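Neues aus der Werkstatt: Zwei Greifer, ein Staubwedel und viel gelernt

Seit August vergleichen wir im Projekt Proladow zwei Greifer an derselben Aufgabe, und ich muss ein bisschen schwärmen. Wer die letzten Ausgaben gelesen hat, weiß, dass wir mit dem Aufheben von Klötzen und Bechern angefangen haben. Das war nützlich, um die Arme einzufahren, hat aber über die Greifer wenig verraten. Klötze kann jeder. Also haben wir uns eine Aufgabe gesucht, bei der der Roboter ein Werkzeug halten und damit etwas tun muss: Staub wischen in einem kleinen Regal.

Zur Auswahl stehen der Parallelgreifer von Gilico, mit dem wir schon im Frühjahr gearbeitet haben, und ein Gelenkfingergreifer, den uns Hostevent für die Versuchsreihe überlassen hat. Der Gilico fährt seine Backen schnurgerade zusammen, ist herrlich berechenbar und lässt sich in einer Viertelstunde montieren. Beim Gelenkfingergreifer beschreiben die Finger einen Bogen, die Spitzen wandern beim Schließen also ein Stück nach vorn. Das muss man beim Anfahren einrechnen, und in der ersten Woche haben wir es natürlich ständig vergessen. Orla Fitzgerald hat dann eine kleine Korrekturtabelle geschrieben, die je nach Öffnungsweite den Versatz liefert, und seitdem klappt das Zugreifen richtig schön!

Ein Staubwedel klingt nach einer harmlosen Last. Er wiegt ja fast nichts. Die Tücke liegt im Hebel: Der Kopf sitzt weit vorne, die Fasern bleiben an Kanten hängen, und jede Berührung mit dem Regalboden dreht am Griff. Beim Gilico hat sich der Stiel anfangs nach wenigen Strichen in den Backen verdreht, und von da an stimmte die Stellung des Kopfes nicht mehr mit dem überein, was die Steuerung glaubte. Mehr Klemmkraft half ein wenig. Richtig gut wurde es erst mit weicheren Belägen, die sich an den Stiel anschmiegen. Am Gelenkfingergreifer haben wir mit demselben Material weitergemacht und dort deutlich weniger Kraft gebraucht. Ich hätte vorher auf das Gegenteil gewettet.

Insgesamt haben wir bisher 829 Durchläufe aufgezeichnet. Ein Durchlauf heißt bei uns: Wedel übernehmen, zum Regal fahren, beide Böden wischen, zurück in die Ausgangslage. In die Auswertung kommen davon 700, die übrigen stammen aus der Einfahrphase oder wurden abgebrochen, weil jemand den Not-Halt gedrückt hat (lieber einmal zu oft!). Pro Durchlauf brauchen wir im Mittel 36 Sekunden reine Wischzeit, und da ist noch Luft. Im Moment fahren wir den unteren Boden absichtlich langsam, weil der Kopf in den Zwischenraum hineinmuss und wir dort keinen Kontakt mit dem oberen Boden riskieren wollen.

Überrascht hat mich, wie viel die Kameras ausmachen. Mit der festen Kamera allein sieht man den Regalaufbau wunderbar, verliert aber den Kontaktpunkt, sobald der Arm sich davorschiebt. Die Handgelenkkamera liefert genau diesen Nahbereich, nur füllt der flauschige Kopf oft einen großen Teil der Sicht, und bei jeder Drehung des Handgelenks kippt der ganze Raum mit. Wir speichern deshalb beide Ansichten zeitgleich und entscheiden erst beim Auswerten, welche wofür taugt. Für den Griff selbst schauen wir auf die Handgelenkkamera, für die Bahn über die Böden auf die feste.

Gelenkfinger und Wedel, einmal vom Handgelenk aus und einmal am Regal:

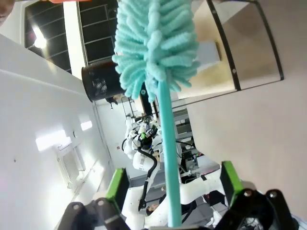
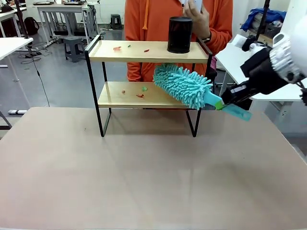
Zurück zum Vergleich. Wenn ich heute einen der beiden Greifer für die Wischaufgabe aussuchen müsste, würde ich den Gelenkfingergreifer nehmen, trotz der umständlicheren Kalibrierung. Er verzeiht mehr, wenn der Stiel nicht ganz mittig liegt, und das kommt bei einer Übergabe nun einmal vor. Für alles, was sich gerade und von oben greifen lässt, bleibt der Gilico mein Favorit. Er ist schneller, man sieht ihm auf den ersten Blick an, was er vorhat, und der Backenwechsel geht mit 2 Schrauben.

Offen ist noch die Steuerung. Bisher läuft alles mit fester Klemmkraft, die wir vor dem Durchlauf einstellen. Für die nächste Runde wollen wir die Kraft während des Wischens nachregeln, sobald der Motorstrom einen Widerstand meldet. Das Modul dafür heißt intern Mohammed (die Namensfindung ist eine längere Geschichte) und läuft auf dem Prüfstand schon ganz ordentlich. Am Arm zickt es noch: Beim Anfahren hält es die eigene Beschleunigung für einen Kontakt und drückt kräftig zu. Ein Filter ist in Arbeit, und ich bin sehr gespannt, wie sich das mit den weichen Belägen verträgt.

Außerdem möchten wir den Wedel gegen einen Handfeger und einen feuchten Lappen tauschen. Der Lappen macht mir am meisten Respekt, denn er hat keinen Stiel und hängt jedes Mal anders in den Fingern. Wer Erfahrung mit textilen Werkzeugen am Roboterarm hat oder Beläge kennt, die auch bei Nässe ordentlich halten, darf sich gern bei Orla oder mir melden. Die Korrekturtabelle und die Zeichnungen für die Beläge geben wir auf Anfrage weiter, die Auswertung der 700 Durchläufe folgt in der nächsten Ausgabe.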